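Traces blanches sur un plateau noir après séchage : calcaire ou plastique abîmé ?
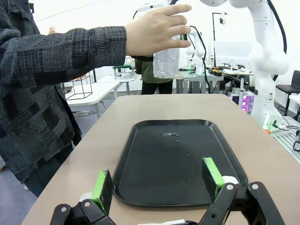 Bonjour,
J'ai un plateau noir brillant de chez Romwood qui me sert tous les jours pour les verres et la carafe. Chaque fois que de l'eau sèche dessus, il reste des auréoles blanchâtres, surtout sur les bords. L'éponge et le liquide vaisselle n'y font rien. L'eau est dure chez nous, 34 degrés français d'après la mairie. Est-ce que je peux mettre du vinaigre pur sans ternir le brillant ? J'ai aussi un fond de détartrant Lokness pour bouilloire, mais l'étiquette ne parle pas du plastique.
Merci d'avance.

tilleul66
Membre

À 34 degrés c'est du calcaire, presque à coup sûr. Pour vérifier, passez un doigt mouillé sur une trace : si elle disparaît puis revient en séchant, c'est un dépôt et la surface n'a rien.
Pour l'enlever, vinaigre blanc coupé de moitié avec de l'eau tiède, sur un chiffon doux. Laissez poser 4 minutes, pas plus, puis rincez et essuyez tout de suite. S'il en reste, recommencez une fois. Évitez le côté vert de l'éponge, les micro-rayures se voient beaucoup sur le noir.
Je laisserais le détartrant de côté. Certains contiennent des acides plus forts, et sans indication du fabricant je ne m'y risquerais pas.
Ensuite il faut essuyer avant que ça sèche – c'est pénible mais je n'ai rien trouvé de mieux.

marmotte_du_38
Membre

moi je mets au lave vaisselle et basta. bon le mien est blanc donc on voit rien

Pervenche
Membre confirmé

Attention au lave-vaisselle, tous les plateaux ne le supportent pas. J'en ai eu un de marque Reinholz qui s'est voilé après un programme à 66 degrés, il ne tenait plus à plat. Regardez s'il y a un symbole au dos.
D'accord pour le vinaigre dilué. L'acide citrique marche aussi et sent moins fort : 2 cuillères à café dans un demi-litre d'eau, même méthode, et bien rincer.
Si les marques restent visibles une fois mouillées, c'est la surface qui est attaquée – là, à ma connaissance, ça ne se rattrape pas.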